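Ticket: Product import stops partway, rows missing from shop catalog
Status: Closed
Priority: Normal
Opened by: Aranka Kiss, Rácz Secondhand, Tovuvthorpe
Handled by: Jenő Erdős, Clerero support
Opened: 17 Mar 2021

Aranka Kiss wrote:

We are moving our stock list from a spreadsheet into Clerero. The file is a CSV saved from our old inventory program. The import starts, the progress bar goes to the end, and I get the green message saying it finished. When I open the catalog, a large part of the clothing is missing. Shoes and bags look fine. Denim is the worst. Most of the jeans are gone, and the few that came in have the price in the description field and nothing in the price field.

What I have tried so far:
Ran the import again with the same file. Same result.
Logged out, cleared the browser cache, logged in, ran it again. Same result.
Tried a different browser on the shop computer in Pekcombe. Same result.

There is no error message. The import log page is blank except for the file name. We use the standard plan. I can send the file if you tell me where.

Jenő Erdős wrote:

Thanks for the details. Please attach the CSV to this ticket with the paper clip button. Don't open it in a spreadsheet program and save it again before sending, as that can change the file. Please also tell me which separator you picked on the second screen of the import, comma or semicolon.

Don't run the import again for now. Each run can leave duplicate drafts behind and we will have to clear those later.

Aranka Kiss wrote:

File attached. I picked comma because it was already selected. I ran it a fourth time before I saw your message, sorry.

Jenő Erdős wrote:

I have looked at the file. Two separate things are going on.

1. Inch marks in the size column. Your jeans are entered with the waist in inches and a straight double quote after the number. The importer reads a double quote as the start or end of a text field. When it finds one that has no partner, it keeps reading until it finds the next one, and everything in between ends up inside a single field. That is how whole rows disappear and how a price can end up in a description. Shoes and bags have no inch marks, so they come through.

2. Row limit. On the standard plan one import file can hold 1,000 rows. Your file is longer than that, and anything past the limit is skipped. The log should say so and it doesn't. I have passed that on to the developers as a separate bug.

To fix the file:

Make a copy and work on the copy.
Open it in a plain text editor.
Replace every inch mark in the size column with the word in, with a space before it. Leave the quotes that surround the descriptions alone.
Split the result into files of 1,000 rows or fewer. Each file needs the header line at the top.
Save as UTF-8.

Before you import the new files, go to Catalog, then Drafts, filter by source "CSV import" and delete everything in the list. Your live products are not affected by this.

Aranka Kiss wrote:

I did the replacement and split the file. The first part went in and the count matches. The second part stopped with an actual error this time: "Unexpected column on line 8." I looked at line 8 and can't see anything wrong with it. It is a denim jacket.

Jenő Erdős wrote:

Please paste lines 7 through 10 here exactly as they are in the text editor.

Aranka Kiss wrote:

Pasted in the private note. I see it now, I think. The description on line 8 has a comma in it and the closing quote is gone. I must have removed it with the inch marks.

Jenő Erdős wrote:

Yes, that is the cause. Put the closing quote back after the last word of the description. I ran a check on the rest of that file and there is one more like it, on the last line. The other parts are clean.

Aranka Kiss wrote:

Both fixed. All parts imported and the prices are in the right field. I checked the jeans one by one against the old list and they are all there.

One more question. The products came in without photos. Is that expected?

Jenő Erdős wrote:

Yes. The CSV only carries text. You can add photos on each product page, or upload them in bulk under Catalog, Media, if the file names match your item numbers. JPG and PNG both work. The bulk upload ignores upper and lower case in the names but not spaces.

Aranka Kiss wrote:

The bulk upload worked for the ones I had ready. I will do the rest over the next few days. You can close this.

Jenő Erdős wrote:

Closing. Reply to this ticket if the problem comes back and it will reopen.

Attachments (1)

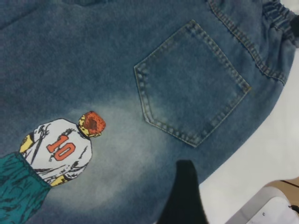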